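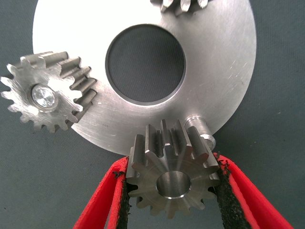 Sølve Solheim replied that the cheaper Lemora is only last year's model with half the storage, so why would anyone bother? Fair point on the storage. It does have the newer screen though, and it runs a good bit cooler than mine.

Prices: the base model is £116 less than the one it sits beside in the shop. You lose one of the ports and the fingerprint reader.

I've had it on the desk at home in Nestham since January. Mail, spreadsheets, some photo editing. It slows down with large photo files and is fine for the rest.
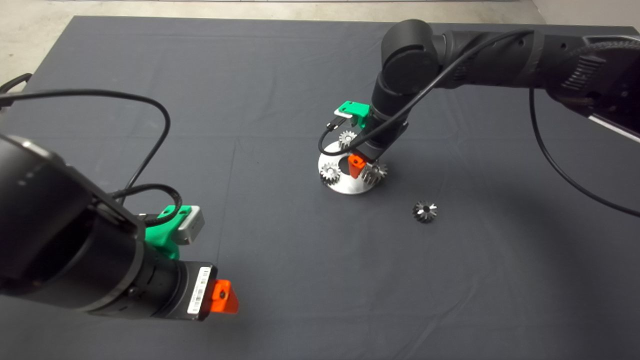
Memory is soldered in, so decide before you buy. I'd pay for the upgrade if you plan to keep it longer than 3 years. The drive can be swapped, 4 screws and a ribbon cable.

Linnea Lunde asked about Linux. Nordin installs, sleep doesn't work properly yet, sound needed a newer kernel. Will post again when I've tried it with 2 monitors.

Filed under: Desktops, Hardware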